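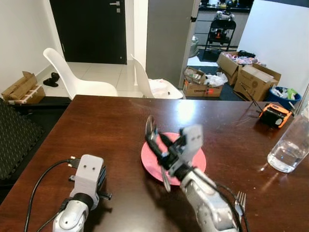 Section 4. Preparing the table

4.1 Before you start

The Toltari surface kit will renew the finish on most wooden tables, provided you can get at the wood. This is where the majority of owners come unstuck. A dining table is also a desk, a workshop, a post office and the place where the scissors live, and the kit has no opinion on any of that. Clear it first.

Allow 15 minutes for clearing. Owners who tell us it took five have generally moved everything to the chairs, a matter we come to in 4.3.

You will need:
Two lint-free cloths (supplied)
The Toltari cleaning solution (supplied)
A tray or shallow box for small items
Somewhere to put the tray that is not the table

4.2 Clearing the surface

1. Take away any glass with liquid in it. Do this before anything else, including reading step 2. Carry it to the sink and empty it there. Do not put it on the floor "just for now".

2. Gather the sharp things: scissors, craft knives, forks, the small screwdriver you were looking for in June. Close scissors before you lift them and keep the points facing down. Lay them flat in the tray.

3. Collect plates. A plate with cutlery or scissors resting on it should be unloaded first and carried second. Lift it straight up. Pushing a plate across the table saves very little effort and can leave a curved scratch that you will see every breakfast for the life of the table.

CAUTION: Glazed plates often have an unglazed ring underneath, and it is rougher than it looks. Plastic plates are gentler, until there is a crumb of grit beneath them.

4. Pick up tools and other hand-held items. Tape measures deserve a mention, as they have a hard metal hook on one end and will rewind without consulting you. Lock or fully retract the tape before moving it.

5. Deal with cables. Unplug what can be unplugged, then lift each cable clear along its whole length. Dragging one out from under a fork brings the fork with it.

6. Move long items such as rods, canes and curtain poles away from the table altogether. Anything leaning will choose its moment, usually when the solution is wet.

NOTE: If something cannot be moved, treat the table in two halves and finish the first before starting the second. The join may show slightly on glossy finishes. We would sooner you moved it.

4.3 The chairs

Pull all chairs back until you can walk right round the table without turning sideways. Moulded plastic chairs are light and can be stacked if the design allows. Take any bags off the seats before stacking, and look inside them before deciding they are rubbish.

Chairs are not storage. We know that they are. Please find somewhere else for the tray.

On a tiled floor, lift chairs instead of pushing them. Grit picked up by the feet has a way of reaching the cloth.

4.4 Checking the finish

1. Switch on the overhead light and crouch until your eyes are nearly level with the tabletop. Dark, glossy wood shows dust, rings and fingerprints most clearly in the reflection.

2. Mark any rings or scratches with a small piece of low-tack paper tape beside the damage — beside it, not on it.

3. Test the solution on a hidden spot, such as the underside near a leg. Wait 15 minutes. If the colour comes away on the cloth, stop, and see Section 9.

CAUTION: Do not use the solution on wax finishes. It removes wax with great enthusiasm.

When the table is bare and the test spot is sound, go on to Section 5, Cleaning. Put the scissors back in a drawer.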